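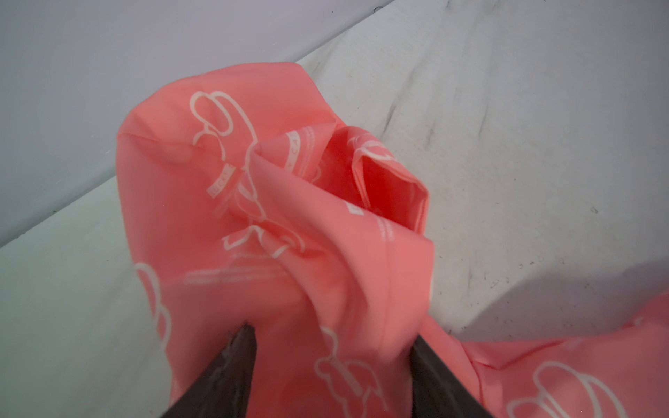
Crumpled pink with white cartoon outlines.

Where Do the Small Clothes Go? Outgrown Children's Clothing in Detside
Project report by Dulce Ocampo and Colm Corrigan
Course adviser: Berenice Bautista

Introduction

My little cousin went through two winter coats in one school year, and it was my aunt's sighing over the second one (with the sleeves already creeping up his arms!) that gave us the idea for this project. We wanted to know what families in our part of town do with clothes that still have plenty of life in them but no longer fit anybody in the house. Colm has four younger sisters, so he came to the subject with a good deal of practical experience, and I came with a lot of questions.

How we went about it

We wrote a one-page questionnaire and left copies at the Hasa laundromat and at the front desk of the Cerbridge library, where Wenceslao Zavala very kindly let us set up our collection box beside the returns slot. By the end of May we had 83 filled-in sheets, which was far more than we had dared to hope for. We also talked at length with two parents, who let us go through their storage bins with them and tell us the story of nearly everything inside. Those were long, lovely afternoons, and between the two homes we logged 118 garments.

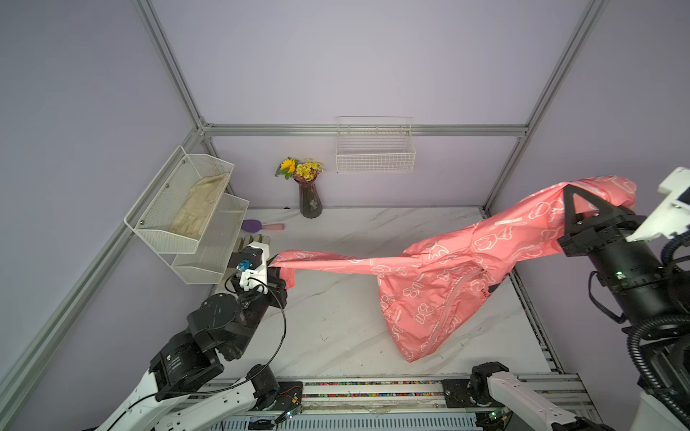 Most of the people who answered our questionnaire said they give clothes to family first, then to friends, and only after that to a thrift store. Money came up less than we expected. What people wrote about, often squeezed sideways into the margin, was who had worn the thing before. One mother told us she would rather wait a year for a niece to grow into a dress than see it leave the family, and we had several answers along those lines.

The trouble starts with timing. A snowsuit handed over in spring may be too small by the time it snows, and bins without a size on the lid tend to get forgotten. Dorin Iordache, who runs the Sakamoto alterations shop, told us that he lets down hems for children every week but is seldom asked to replace a zipper, even when the rest of the garment is fine.

What we would do differently

Our sheet never asked how many children were in the household, and we missed that number badly when we sat down to compare answers. We would also leave a bigger space for comments. Copies of the questionnaire and the full garment log are in the binder with Ms. Bautista.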